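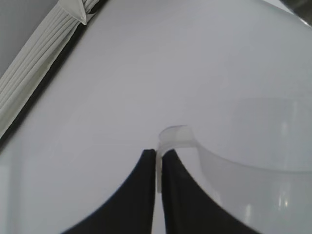 I sent my request to Berkusex council in June. I wanted the monthly number of deaths in each care home in the county during the first year of the pandemic, and the dates on which the council was told about them. My aunt lived in one of those homes, the one on the Plestia road, and the family never got a clear answer about what had happened there that spring.

The law gives a public body 20 working days to reply. I had an acknowledgement the next morning and then nothing. When I chased it I was told that the figures were held by Agyeman, the firm that ran the homes under contract, and that I should ask them. I did ask them. They wrote back that they were a private company and did not have to answer.

Both of those letters can't be the end of it. If a contractor holds records on behalf of a council, the council still has to deal with the request. I put that in a letter asking for an internal review - one side of paper, no adjectives - and waited again.

The reply came with a spreadsheet. It lists 258 deaths across the county's homes for the year. The council's own public report, which I had printed out at the time, uses a different total of 348. I have been through both several times. The larger figure seems to include residents who were moved to hospital and died there, and the spreadsheet leaves them out, but neither document says so. Three homes have no entries at all for April, and the cells are blank where I would expect a nought.

I have asked for the missing months and for a note on how each total was put together. 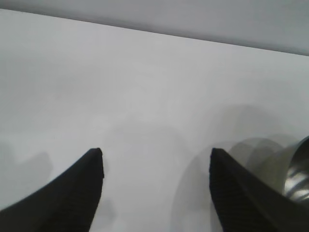

If you want to make a request yourself

Write by email so that you have a date. Ask for recorded information and name the period you want. Opinions and reasons can wait for another letter. Keep every reply, including the automatic ones. If they refuse, ask for the review first, as the regulator will normally want to see that you have done it.

I'll put the spreadsheet up once I have checked that no single resident can be picked out from it. Some of the homes are very small.

Comments (3)

tidelreader: We had the same reply from Agyeman, nearly word for word. Did you quote the contract in your review letter?

Blog author: I didn't have the contract. I only said that the records were held on the council's behalf.

marshlane: My mother was in one of the Tidel homes. Please do post the spreadsheet when it's ready.

Contact | © November 2022 | Back to top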